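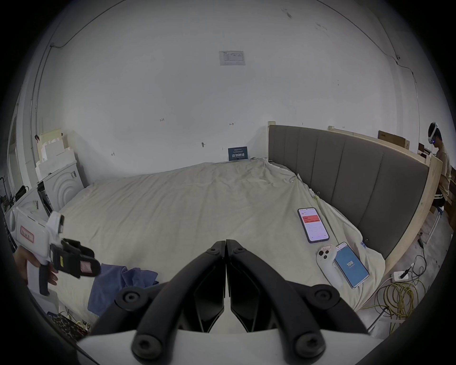 Laken auf dem Bett, mit Klammer am Kopfteil

Laken rutscht immer vom Kopfteil weg – was kann man machen?
Nitero Hilfe > Wohnen > Schlafzimmer
3.409 Aufrufe

Guten Tag zusammen,
ich habe seit Juni ein Bett mit grauem Kopfteil, gepolstert, in senkrechte Felder geteilt, und mit einem Rahmen aus hellem Holz. Das Bett gefällt mir sehr, aber das Laken macht mir Mühe. Es ist ein glattes Laken ohne Gummi. Ich ziehe es am Abend straff und am Morgen ist es voll mit Falten. Jetzt halte ich eine Falte mit einer kleinen Metallklammer fest. Das hilft ein wenig, aber ich habe Angst, dass die Klammer den Stoff beschädigt. Ich benutze das Bett auch am Tag, zum Wäsche zusammenlegen und für Telefon und Spiele, also wird viel darauf bewegt. Spannbettlaken habe ich bei Grokeck angeschaut, aber für meine Matratze waren sie zu niedrig. Gibt es eine andere Lösung?
Vielen Dank im Voraus.

2 Antworten

Hilfreichste Antwort
Kauf dir Lakenspanner, also Gummibänder mit Clips an beiden Enden. Matratze an der Ecke anheben, Band schräg darunter durchziehen, Clips an den Stoff, fertig. Bei mir hält das die ganze Woche. Die Metallklammer würde ich abmachen, die gibt irgendwann Rost auf dem Stoff. Und beim Beziehen immer am Kopfende anfangen! Wie lang ist denn dein Laken?

Ergänzung vom Fragesteller
Danke für die schnelle Antwort. Die Länge muss ich noch messen. Auf der anderen Seite hängt das Laken über die Matratze Richtung Boden, ich stecke es dort nicht ein.

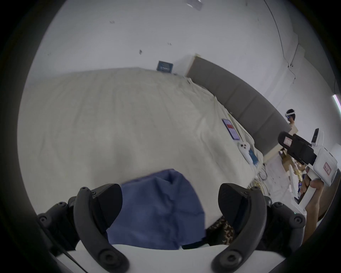 Eine zweite Antwort kam am 13. März: Einstecken bringt mehr als jedes Band, aber nur wenn das Laken groß genug ist. Mindestens eine Handbreit muss unter die Matratze, auf allen Seiten. Ich habe meins von Braveck, Baumwolle, ziemlich schwer, das rutscht kaum. Falten bleiben trotzdem, damit muss man leben oder bügeln.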